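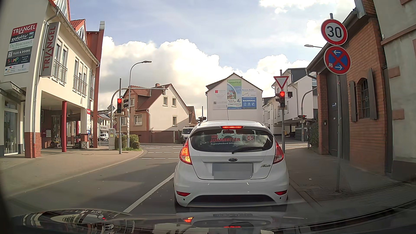

I have been humming the Act One finale of Skakonlow for a week now and I'm not sorry. If you missed it, it's the folk musical our local company put on in October, in the old hall in Lultness, and I went twice. The cast recording finally arrived and it lives in my car now, so every red light is a chance to belt out the ferry song. I was doing exactly that behind a white Ford Fiesta with its turn signal on, and I came in early on the second verse, same as always.

The story is simple. Garg is a ferryman who stops speaking after a flood, and the whole village sings around him until he answers. Liam Kettle plays him and barely opens his mouth for most of the first act — then he gets one long note and the place goes nuts! 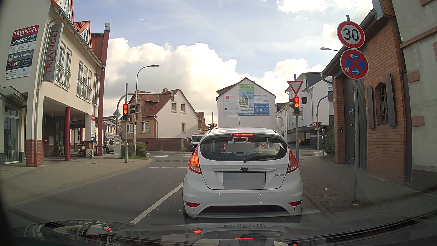
White Fiesta up ahead, brake light on.

Pauline Clegg directed, and she kept the band on stage the entire time, fiddles and all. I loved that. The hall only seats 200 and you could hear people breathing between numbers (and one guy unwrapping a cough drop, but never mind him).

My 3 favorite songs, in no real order:

The Ferry Song

Big, loud, easy harmonies. My kids know it by heart.

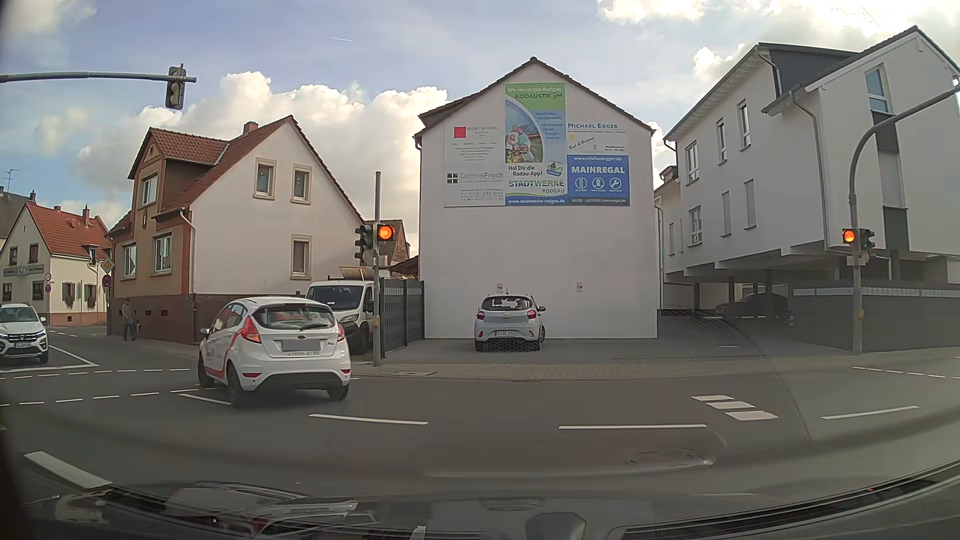

Grulta's Lament

The widow's number. It's slow, maybe a verse too long, but the last chorus got me both nights. 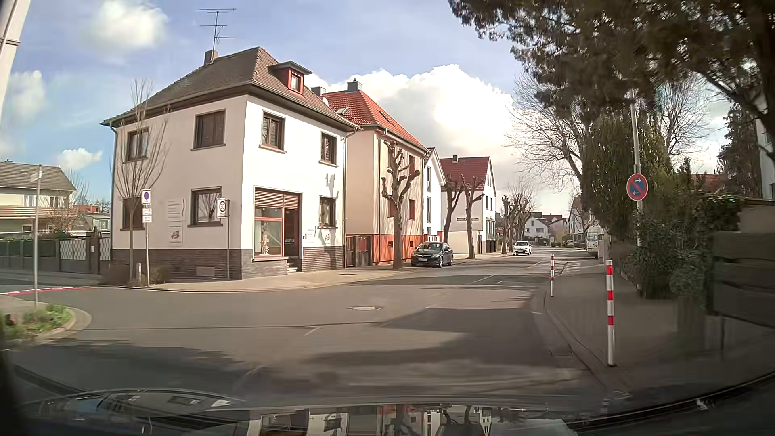
Bring Up the Lamps

The closer, and the only one with real dancing. The recording loses the stomping, sadly — turn it up and stomp along yourself.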